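Dry hands in winter: does it matter when you put the cream on?
Student project report, Tillwood College, Level 3 Beauty and Skin Care
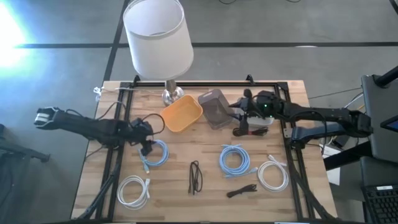
My knuckles crack every January without fail, and my gran swears it's the washing-up, so for my project I looked at whether hand cream works better straight after washing or just before bed. I used the same plain cream all the way through (Closteo, unscented, the cheapest one in the chemist). It's greasy stuff, and on a wooden tabletop with a light butcher-block grain like this one I'd have left prints everywhere, so I made everyone sit on their hands for a bit first!

I had 13 people from my course, and they each tried both ways for two weeks at a time. They scored their skin out of 20 every Sunday, with a low score meaning sore and flaky. Three of them forgot at least one score — I left those people out of the averages.

Most people scored higher with the after-washing weeks, me included. Bedtime was more popular though, as you don't have to type with slippery fingers. If I did it again I'd ask what soap they were all using, as I only thought of that in the last week.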